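Chapter 5
From a Sentence to a Motion

Godelieve Mulder and Henok Tilahun

After this chapter you should be able to divide a short spoken or written command into steps, connect each step to what the camera reports, and decide when the program must stop and ask for help.

In Chapter 4 the arm moved between fixed positions that we typed in by hand. This is sufficient for a machine that always receives its parts in the same tray. It is not sufficient when a person says "put the pear in the pink bowl" and the pear may stand anywhere on the table. The program must then find two things, the object to be moved and the place where it should go, and it must also leave the other bowl alone.

We use the Wumano planner for all exercises in this chapter. It reads a list of objects from the perception module, Sisay, and produces a list of goals for the controller. Each object in the list has a name, a position and a score between 0 and 1000. In our course software the planner ignores every object with a score below the limit that you set in the file of parameters. Readers who still have the version of November should replace it before they continue – the names of the goals were changed.

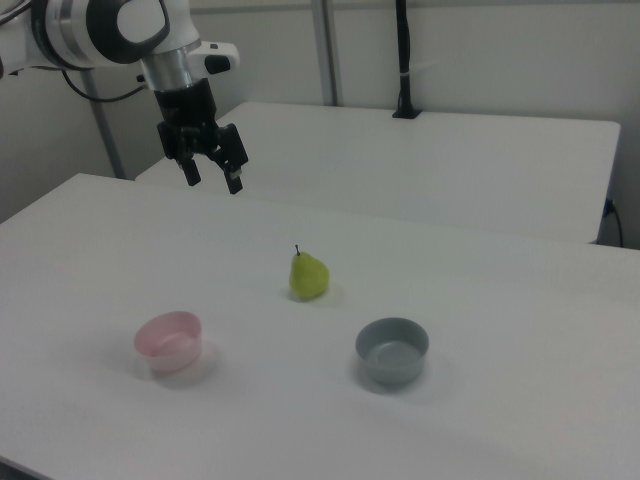 Figures 5.1 and 5.2. A pear, a pink bowl and a gray bowl on the worktable, with the gripper open.
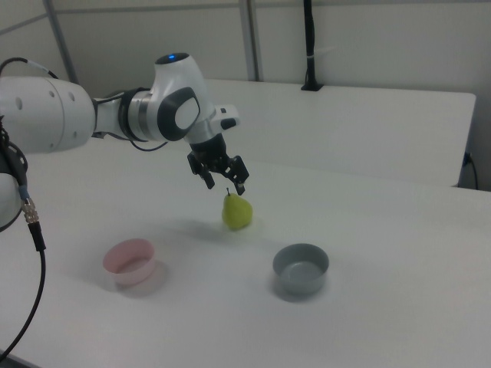

Why does the planner not send the gripper directly to the pear?

A direct path can bring a finger against the side of the object and push it over. The planner therefore creates a first goal above the object, called the pre-grasp, and a second goal at the height of the grasp. Between these two goals only the vertical coordinate may change. If Sisay reports a new position while the arm is at the pre-grasp, the planner corrects the first goal and only then permits the descent.

5.1 The object list

We start with the data that the planner receives. Open the Nanine viewer, load the first exercise and find the entry for the pear.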